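Curutville Community Help
Household and Laundry

Black T-shirts losing shape after folding

Posted by Xinyi Tan

I am responsible for the uniform shirts at our community hall. We hold 60 black T-shirts, all cotton, and they are stored folded on open shelves. Many now show a hard crease across the chest, and the sleeves do not lie flat. Could members advise on a folding method that does not require ironing every shirt before issue?

Reply from Holovko

The usual cause is folding a shirt that has not first been laid out. A shirt dropped on the table in a heap should be opened completely before any fold is made. Dark cloth requires particular care, as its creases and overlapping layers are difficult to see.
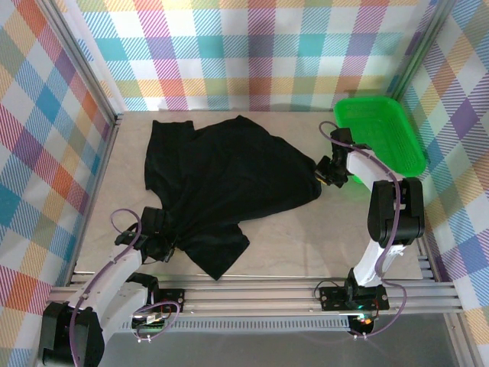 Page last changed: 6 October 2021

Locate both shoulder seams and draw the shirt out by them until the collar is at the top. Twisted cloth should be released by hand and smoothed from the center toward the hems. Turn each side in by the same amount, lay the sleeves back along the fold, and bring the hem up in 2 stages. The final fold should fall below the chest. Stacks should not exceed 16 shirts.

Reply from Flarkitz

We roll ours. No complaints so far.

Reply from Lukeo

I agree with the first reply, with one addition. Shirts should be fully dry before they are stored. Our own stock was refolded in February after several were put away damp, and the creases in those had to be steamed out. A table lamp placed low and to one side makes the folds in black cotton easier to find.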